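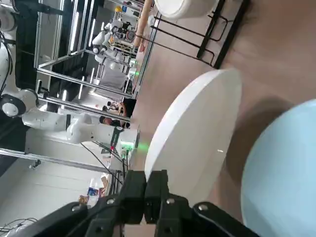
9 August 2024

Spent most of the day on dishes. The white plate has a small dark speck near the rim, and I went at it with a thumbnail before lunch and got nowhere, so I have stopped caring about it. It is a good plate otherwise. Big enough for dinner, and the matte finish does not show fingerprints.

I have been trying to settle on one order for putting things in the rack and keeping to it. Plates first, bowls after, anything long last. When I do the bowls first they take up the end I need and the plate has to lean at a bad angle. I wrote the order on a card and then put the card somewhere. It will be in the notebook or under it.

The black wire rack is still the best of the ones I have tried. The Virkine one cost 40 dollars and had slots so narrow that only saucers would stand up in them. I sent it back. The wire one has thin bars and the plate sits between them without much fuss. It does slide on a smooth table if you push from one side. I want to put rubber feet on it. Somogyi has them in packs of 17, a strange number, and I only need a few, but the rest can go under the cutting boards.

Ate at 1:30. Leftover rice and a peach. Drank too much coffee after.

In the afternoon I read through the Cliteo catalog for bowls. I would like two more white ones in the deeper shape. The full set is 179 dollars and I am not paying that for bowls. They sell singles in September, according to the back page, so I will wait. The shallow ones spill as soon as you carry them with anything in them.

Washed the dish towels, all 5 of them. The gray one has a hole now. Kept it for the floor.

Talked on the phone for a while about the Dakard order. It is still delayed and they could not give me a date. I asked them to call before they deliver this time. Last time the box sat outside in the rain and the bottom gave out when I picked it up.

Back hurts a little from leaning over. The table is low for me and I keep meaning to raise it.

Tomorrow: rubber feet, find the card, dish soap, call my sister back.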